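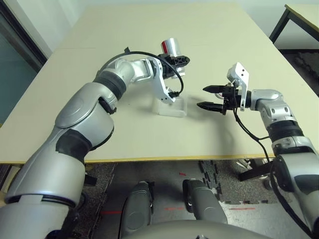 Brorkesari, November 2023

So I've finally given up coffee after lunch, and I'm sleeping like a teenager again! My neighbour Wellington Xavier had been on at me for months (he stopped in May and has been unbearable ever since) and I kept telling him it made no difference to me. Well, it did. I was lying there at two in the morning going over old arguments and wondering if I'd paid the water bill.

The first week was grim, I won't lie. Headaches, a foul temper, and I ate a whole packet of ginger biscuits on the Tuesday. I tried the barley stuff from Skurkine, which tastes like a wet fence, then a mint tea that was nice enough but had me up twice in the night, so that rather defeated the object.

What works for me is a small rooibos with milk and then a walk, 90 minutes if the weather's kind, down to the Araújo bakery and back along the canal. I still have my two cups before noon and you can prise those out of my cold hands.

If you've found a decent decaf, do tell me in the comments. I've got a voucher to use up!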